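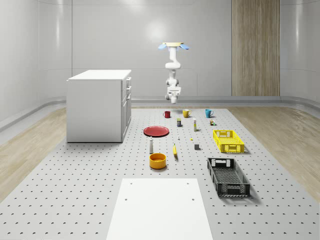 *White arm over the perforated work table, simulated view*

# Questions I get about keeping leopard geckos

I'm Bevan Hollis, and I keep geckos in a spare room in Drelthorpe. I've had leopard geckos for 13 years and I still get the same emails every week, so I've put my answers together on one page. I'm a keeper and no vet, so if your animal looks sick, please call one!

## What size tank should I start with?

Go for 20 gallons for one adult, and bigger if you've got the space. People used to say 10 was plenty, and I kept my first gecko (Hinds, a grumpy old girl with half a tail) in one of those. When I moved her up she started wandering around every evening, and I felt pretty bad about the years before that.

## Can I keep two together?

I wouldn't. Two males will fight, and a male and a female will give you eggs whether you planned on them or not. Two females sometimes get along for months and then one of them stops eating. If you want a second gecko, get a second tank.

## How warm does it need to be?

I aim for a warm spot of 90 to 92 degrees on the floor and let the cool end sit in the mid 70s. Please put your heater on a thermostat. The sticker dials that come with starter kits are pretty hopeless, so get a digital thermometer with a probe and lay the probe right where the gecko lies.

## Sand or no sand?

Not for babies. Mine start on paper towels, which look awful but are so easy to change. My adults live on slate tile with a bit of packed soil in one corner for digging.

## What do you feed yours?

Crickets and dubia roaches mostly, with a waxworm now and then as a treat. Don't overdo the waxworms - Loteo, my youngest male, got hooked on them and sulked for ages when I cut him off. Babies eat every day, and my adults eat every second or third day. I dust with calcium at most feedings and use a multivitamin once a week.

## My gecko stopped eating. Should I panic?

Check your temperatures first. Adults often slow down in winter, and mine usually pick up again in February. Look at the tail: if it's still nice and fat, you've probably got some time. If it's getting thin, or you're seeing runny poop, book a vet visit and bring a fresh sample with you (they'll ask).

## What about bad sheds?

Give them a moist hide, meaning any little box with a door cut in it and damp moss inside. Check the toes after every shed! Stuck skin can cut off the blood supply. A short soak in shallow lukewarm water and a gentle rub with a cotton swab will usually get it loose.

## Do you sell geckos?

Only once in a while, and never by mail. Write to me and tell me what your setup looks like, and I'll let you know if I have any hatchlings.

Last updated 2025-12-10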